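**Mikby workshop spends its winter on a robot arm, most of it on a screen**

24 Mar 2019

MIKBY – The members of the Zitano shared workshop on the old mill road have been building a robot arm since November. On Friday evening they showed the town what it can do, which for now is handle a small block on a simulated table in a simulated room.

The real arm exists, in the sense that its parts fill four crates under the workbench. The group has spent 700 dollars on it so far and has 300 left, a sum that would cover either the missing wrist motor or the heating bill. Until that vote is held, the arm lives in software.

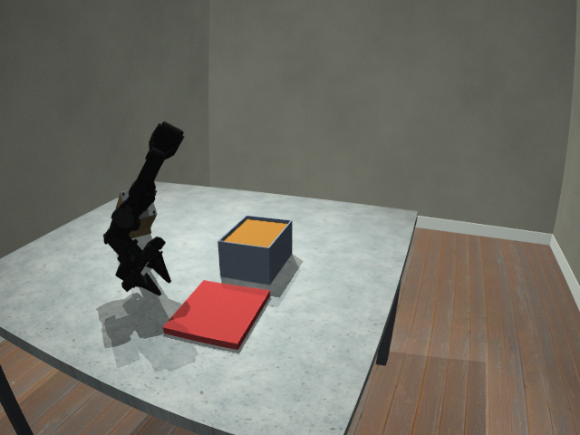 Zitano's members wrote the control program first and the room second, and the room got most of the compliments on Friday. It has a plank floor, white baseboards and a speckled stone-like tabletop far nicer than anything in the actual workshop, where the main bench is a door. The black arm shares its table with a blue box and a flat red slab, and it throws a proper shadow over the stone. Getting the shadows right took three weekends. The members concede that shadows were not on the original list of tasks.

The program itself is called Tse, a name chosen by vote and regretted by a slightly larger vote. It works out how each joint should bend to bring the gripper to a given spot, then sends the motions to the simulated arm. The same commands are supposed to drive the real motors later on. Early versions sent the elbow through the tabletop with great confidence, an error that costs nothing on a screen and a good deal more on a door.

Visitors were invited to watch from folding chairs, with coffee at a dollar a cup. A second view, looking down on the table from overhead, was put up on the workshop's old projector.

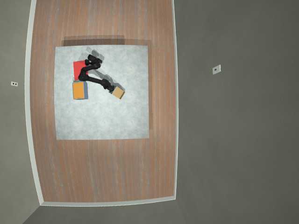 Ravwood Hardware, which has sold the group most of its bolts, let it be known that it would like to see the thing pick up something heavier before it offers any kind of discount. The store also asked whether the arm could be taught to sort screws, and was told that everyone asks that.

Sorting is in fact on the plan, some way down. Before that come the wrist motor, a power supply that doesn't trip the breaker, and a base solid enough to keep the whole arm from tipping over when it reaches out. The simulated table has never had a problem with this. The door, which rests on two sawhorses, is expected to.
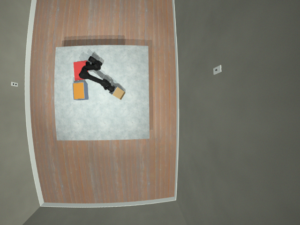

There is also the matter of the gripper. The fingers on screen line up every time they are told to, while the printed set in the crates includes one finger that came out shorter than its neighbors. A reprint is planned for whenever the workshop's printer is free of its current job, a replacement knob for the coffee machine.

The wrist motor vote is set for the next members' meeting. Coffee sales from Friday will go toward the heating either way.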